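Last updated: Saturday

I could talk about drawers all day, so when Anum Rizvi offered me coffee and a look at how she keeps her desk sane, I was over there in 2 minutes (okay, longer, I stopped for muffins).

"I had buttons in mugs," she told me. "Mugs! I couldn't drink out of anything."
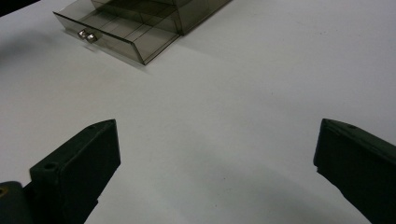

One drawer, partway open.

Her fix is a little see-through drawer unit in smoky brown plastic, and she's picky about where it lives. "Toward the back, a bit left. Then I've got the whole table for sorting."

I asked if the dividers get annoying. "No, I love a grid! Snaps don't mix with beads. Man-lok Hsieh talked me into it, and he was right, don't print that."
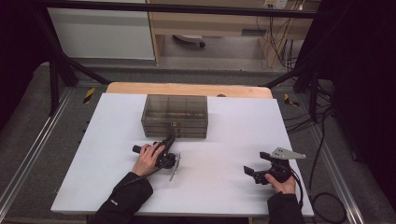 The organizer on its white board, compartments on top.

We got into labels next. She's against them. "It's tinted, but you can still see in. Why would I label it?"

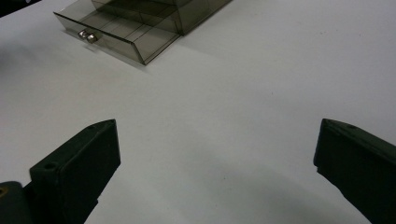 Two shiny little knobs for a handle.

I'm a label person myself, so we argued until the muffins were gone. She's doing her yarn in April and I've already invited myself back.

1,343 shares | 2 comments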